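Preparing and Submitting a Death Notice Online

A death notice is a paid listing with a fixed purpose: it records that a person has died and gives readers the details of the service. The steps below apply to the Nergate submission form, which most weekly papers in the region share. Other forms differ in layout but ask for the same items.

Before you start

Have these at hand:

Full legal name, plus any nickname
Day and place of death
Age, or birth year if the paper prints ages as "in her 80th year"
Names of close relatives, with spellings checked
Service time, location and address
Name and phone number of the funeral home

The form times out after 40 minutes without saving. Write the text in a separate file first and paste it in.

Step 1. Choose the notice type

Select "Notice," "Obituary" or "Card of Thanks." A notice is limited to 1,100 characters including spaces. An obituary has no upper limit but is billed by the line past the first 16. The type can't be changed after payment.

Step 2. Write the opening line

Begin with the last name in capitals, then the given names. Put a nickname in quotation marks after the first given name. If the person used a middle name in daily life, print that name in the same place as a nickname. Readers scan the page by last name, so a married woman known under an earlier name should have it in parentheses after the given names.

State the death in one sentence: day, place, age. "Passed away," "died" and "entered into rest" are all accepted. Pick one and use it throughout.

Note on age: "in his 68th year" means the person was 67. "Aged 67" and "in his 68th year" are the same age. Mixing the two forms is the most common error in submitted notices.

Step 3. List the family

The usual order is spouse, children, grandchildren, parents, siblings, then others. Relatives who died earlier go in a separate sentence that starts "Predeceased by." Put a child's spouse in parentheses after the child's name. Give a town only for relatives who live elsewhere.

Stepchildren may be listed with the other children or on their own. Ask the family which they prefer before you submit. If two branches of the family disagree on wording, the paper prints the text supplied by the person who signs the order. 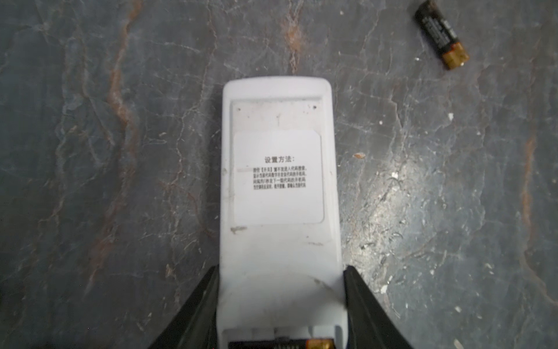
Lindqvist commented that the parentheses rule caused trouble for their family, where a niece's partner was read as her middle name. They suggested writing "and her partner" in full whenever the couple aren't married or the partner's first name could be taken for something else. It adds a few characters, they wrote, but the printed correction cost more than the extra line would have.

The full wording is accepted by the form and counts toward the limit like any other text. Use it wherever a reader outside the family could misread the line.

Step 4. Add the service details

Give these in order: visitation, service, burial, reception. For each one, write the day, the start time and the full name of the building. Use "a.m." and "p.m." and write noon as "12 noon." If the burial is private, say so here, or people will call the funeral home to ask.

If no service is planned, write "At her request, there will be no service" or "A gathering will be held at a later time." Don't leave the field empty. An empty field holds the notice for manual review, which can push it to the next issue. 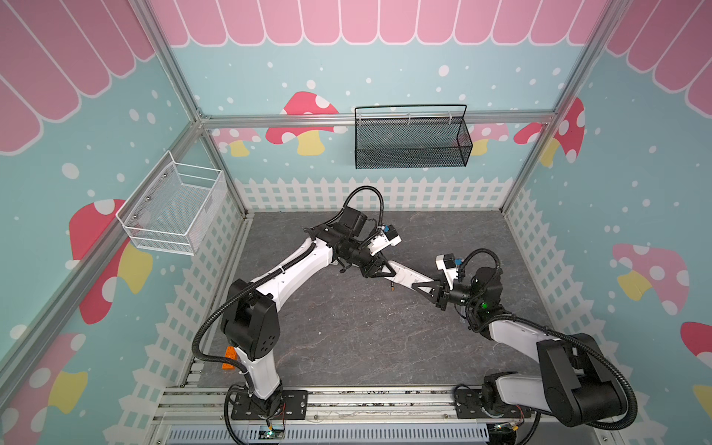 Donations go in the last sentence of this section. Use the registered name of the charity and limit the list to two. "In lieu of flowers" tells readers not to send flowers. If flowers are welcome too, write "Donations may be made to" and leave the phrase out.

Step 5. Proofread and submit

Click "Preview." The preview shows the column width used in print, so check how long names break across lines. Read the text against your list from the start of this page, one item at a time. Have a second person check dates and spellings.

Submit before 4 p.m. on Tuesday for that week's paper. A proof arrives by email. Reply with "approved" or with changes marked. A notice with no reply isn't printed.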